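Print this page | E-mail this page

Wokley Robotics Club - Bench Safety Checklist, Kitchen Task
With comments from the last inspection

Filled in by: Romana Kopecký
Session: Monday, after school
Arm: the white one. Task: pick up toy groceries, put them in dishes.

BEFORE POWER

1. Emergency stop within reach of the person running the arm.
OK. Last month it was within reach of the person eating lunch.

2. Arm base bolted down, bolts checked by hand.
OK. Someone had drawn a smiley face on the bolt chart in place of a check mark. Please use a check mark.

3. Cables clear of the joints through the full swing.
PASS WITH COMMENT. The cables loop around the gripper head and run back down the arm. Nothing pinched when I moved it by hand, but I want somebody to watch the loop on every wrist turn. "It was fine yesterday" is not a cable inspection.

4. Connector seated and collar tight.
OK. Finger tight. Do not bring the pliers back.

5. Speed limit set to 300 in the Clisa software. The box will accept 1000. The box will accept anything, it is a box.
OK after correction. It was set to 373, and no one on the team could tell me why. Put it back every time you log in.

THE TABLE

6. Only task items within reach of the arm. No phones, no homework, no drinks.
OK. Strawberry, orange slice, banana, the blue bowl with its fruit, the green dishes, the big pale one. All of it belongs to the task.

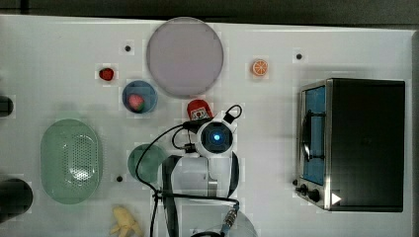
7. Nothing breakable in the work area.
OK. Real mugs stay in the staff room, where they can be broken by staff.

8. Heavy items placed where the arm will not shove them.
COMMENT. Team Mikuš wants the arm to push large things as well as lift small ones. Fine, but write it in the plan first, and run it at half speed until I have seen it go right 2 times in a row. Once is luck.

9. Items near the edge moved in, unless the plan says otherwise.
NEEDS WORK. Cups at the near edge, and a spatula hanging over the floor. If the task is to fetch things from the edge, say so on the sheet and keep your feet out from under it. If it isn't, move them in. Also, whoever is running the arm should have eyes on the gripper the whole time it is moving. The screen will still be there afterward.
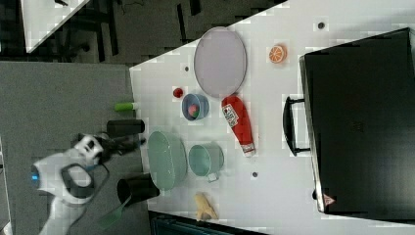 Juraj Hájek wrote underneath that item 9 is too strict for the older group. His point is that the Guvolton round gives extra points for edge pickups, and a team that has only ever practiced in the middle of the table will go to pieces when the cup is an inch from the drop. He would like the line to read "items near the edge allowed if the floor is clear and one person is spotting." He also says he has been the spotter all term and would like it noted that he still has both feet.

Noted. I will change the wording, and the spotter's name goes on the sheet before power goes on. It does not have to be Juraj every time.

WHILE RUNNING

10. One person on the controls. One.
NOT OK. I counted three hands on one keyboard, and I would rather not know whose the third was.

11. No reaching in until the arm has stopped and the operator has said "clear" out loud.
OK, mostly. Nodding does not count. Neither does "yeah, probably."

12. Dropped items stay on the floor until the stop.
OK.

13. Hair tied back, sleeves up, lanyards off.
OK after two reminders and one short speech.

SHUTDOWN

14. Arm parked, power off, stop button pressed in.
OK.

15. Toy food counted back into the bin.
NOT CHECKED. The bell rang. Team Mikuš, please do this first thing next session and initial the sheet.

Result: cleared to run with the changes to 9 and 10. Next inspection in April, or sooner if I hear a crunch.

Contact the club | Copyright Wokley Robotics Club | Back to top

Recent items
Guvolton round: practice schedule
How to log a fault without blaming the arm
Clisa login problems, again
Sign-up sheet for spotters
Team Mikuš: task plan, second draft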